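Patarura Short Courses
Household Packing and Storage, Unit 4: Small Cartons and Mixed Kitchen Goods
Handout prepared by Tươi Mạc. Revised 27 March 2023.

4.1 Scope

This unit covers the packing of small retail cartons from a kitchen table into a larger corrugated box. Glassware and appliances are treated in Unit 5 and appear here only where their position on the table affects the work. Students should have read the notes on box grades before the session.

Terms used below:
Carton – the small printed box in which a product is sold.
Box – the corrugated outer container.
Staging surface – the table, counter or floor area from which goods are packed.
Back row – goods standing along the rear edge of the staging surface, not yet assigned to a box.

4.2 Staging surface

The staging surface is laid out before any box is filled. Tall and stable items go to the back row. The front half is kept for the item being packed and for the box itself. Bags and soft packets may lean against tins but not against stemware.

A plank table is acceptable. Check the seams between boards for crumbs and grit, as a carton dragged across them picks up marks on its base. Lift, do not slide.
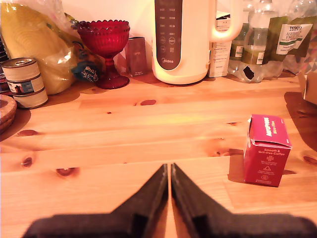 Cartons of paper goods are light for their volume and tip easily. A carton whose flaps have been opened should be closed again by hand before it is moved. If the flap is creased and will not stay down, use one strip of low-tack tape across the joint. Do not tape over printed text. The product name and size are needed for the contents list.

4.3 Choosing the box

Three measurements are taken: the longest side of the largest carton, the total height of the stack, and the inside depth of the box. Outside dimensions printed by the supplier are not used.

Shallow boxes with an attached lid suit flat goods such as paper, envelopes and manuals. They are a poor match for upright cartons, which then hold the lid open. In the Ledutlow exercise, groups that began with a shallow box had to repack when the lid would not close. Deep boxes suit upright cartons and allow a second layer.

Remove loose paper from a box before use, or record it as contents. Paper left in the bottom is often thrown out with the packing material.
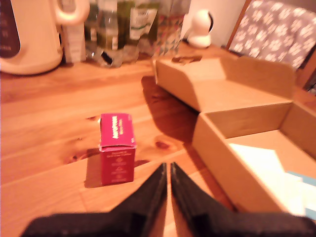
Place the box beside the carton, with the opening toward the person packing. A raised lid should face away from the working hand. Where the table is narrow, the box may overhang the front edge slightly while empty – never once loading has started.

4.4 Condition of the box

Inspect the box in this order:
1. Bottom seam, from inside.
2. Vertical corners, for crushing.
3. Tabs and flaps, for tears at the fold.
4. Walls, for damp or soft areas.

Corner tabs are left standing during loading and folded in last. Folding them early narrows the opening and catches the edges of cartons on the way down.
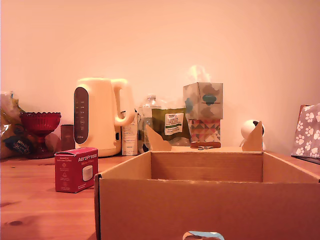

Fig. 3. Open corrugated box with rear tabs upright; carton of AeroPress Micro-Filters and electric kettle to the left.

4.5 Loading

Hold the carton by two opposite sides, low on the body. Pressure on the broad face bends thin board and may spring the top flap. Lower it until the base meets the layer beneath, then release both sides together.

Like cartons are stacked like on like, with edges aligned. A carton may stand on another of the same footprint. It may not bridge a gap between two smaller ones.

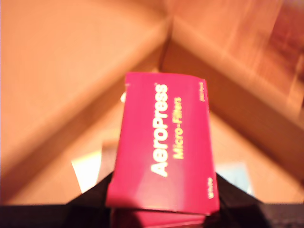 Side gaps wider than a finger are filled with crumpled paper after the layer is complete. Fill placed earlier tends to work its way under the cartons. Printed faces are turned the same way in each layer so that the contents can be read from above.

4.6 Records

Write the box number on one end and one long side, and enter each carton on the Wosard sheet by product name. Sheets go to Trí Quan at the end of the session. Reading for Unit 5: stemware, footed bowls and kettles, including cord storage.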